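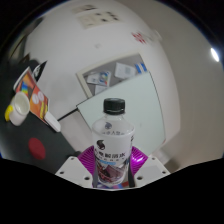
How long can you keep an opened bottle of water? I finish mine the same day if I've been drinking straight from it, and I give it a couple of days in the fridge if I've only poured from it.

I got asked this by my neighbor Joelle Haddad, who had read my post about cutting down on soda and was trying the same thing. She keeps a bottle in the car, one at her desk and one by the bed, and she wanted to know which of them she should be throwing out. My answer was the one in the car. It sits in the sun, it gets warm, and the water tastes flat and a little like plastic by the afternoon.

I've been off soda since October. Before that I drank two cans at work and another with dinner. I didn't have a plan when I quit. We ran out, I didn't buy more, and after the first week the headaches stopped.

What helped was having water within reach. If I have to get up for it, I don't drink it. I fill a 1000 ml pitcher in the morning and leave it on the desk — when it's empty I can stop thinking about it. Some days it's empty by lunch. On cold days I pour half of it on the plants.

I did buy a steel bottle, a Calitz, and used it for a while. It keeps water cold, but the lid has a rubber ring that holds on to smells. If you get one, take the ring out and wash it by itself, then let it dry overnight before you put it back. I skipped that for a month and the water started to taste like an old sponge. Now I use a plain glass.

Rosário Figueiredo left a comment last time asking about lemon. I like it, but not every day. A slice of cucumber is milder and doesn't bother my teeth. Mint from the store goes brown in the pitcher by evening, so I take it out after an hour or so.

The part I still haven't fixed is restaurants. Soda comes with the lunch special at Gidard and it feels silly to turn it down when it's already paid for. Last week I asked for sparkling water and they charged me extra. I paid it, but I'll probably bring lunch from home on those days.

Joelle is on day 4. She says the evenings are the hard part, same as they were for me.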